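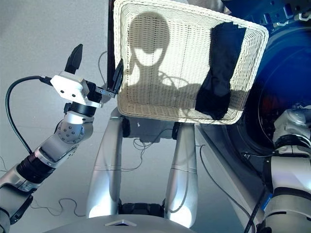

# Re: [sullbridge-share] Baskets or bags for the winter boxes

From: Lorna Barredo
To: sullbridge-share

Asger wrote:

> We went through 388 paper bags between the first pickup and the end of October. I have enough left for 2 more weeks. Before I place another order I would like to know if people still want bags, or if we should go back to baskets. The supplier in Skedard sells bags in lots of 400 and the price goes up in December.
>
> My own view is that bags are fine for greens and bad for anything heavy. Three people told me the bottom went out on them in the parking lot, all on squash weeks. I don't want to double-bag everything.
>
> Also, can someone tell me who has the key to the Raju Street shed? I have the old one and it doesn't turn.
>
> Asger Kirkegaard

Asger, the new key is with me. I'll leave it under the scale at pickup.

On the bags, I would order one more lot now at the lower price and use them for greens, herbs and eggs. Put the roots and squash in baskets. We did it that way the winter we were still sharing space with Tramila, and I don't remember many complaints apart from the baskets not coming back.

That is the part we need to sort out. We started that winter with 100 baskets and by March we were asking people to bring boxes from home. Some of you probably still have one in the garage. If you do, please bring it to the next pickup. No questions asked and no late fee.

For this winter I suggest a deposit. You pay once, you get a basket with your first share, and you swap it for a full one each time. When you leave the share you hand it in and get the money back. If you would sooner bring your own basket or crate, that's fine too, as long as it holds a half share of potatoes without sagging.
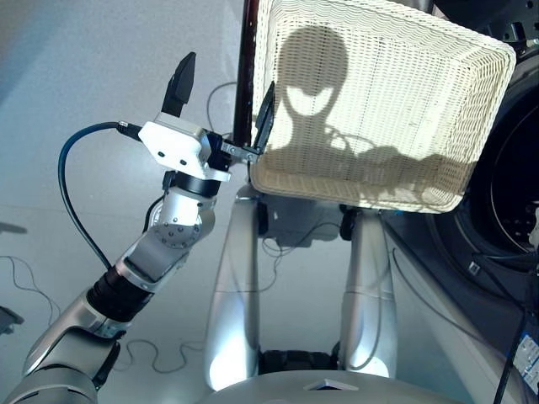
Wicker basket, held by the rim.

A few things about wicker from last time:

- Wash the potatoes or line the basket. Dirt gets in the weave and stays there.
- Don't stack full ones. Two high is already too much for the rims.
- Loose ends can be tucked back in with a butter knife. Bring me the ones that are past that and I'll see what I can do.
- Let them dry before they go in the shed. We lost several to mildew under the north window.

The shed itself needs clearing before we can keep anything in there. The tomato cages are on the left where the baskets used to go, and the hose reel is in front of the door. I can be there at 9 in the morning on the next pickup day and could use one more pair of hands and a truck.

Please reply to the list about the deposit, including how much you think is fair. Asger needs to know about the bags first, so if you only have time to answer one thing, answer that.

Lorna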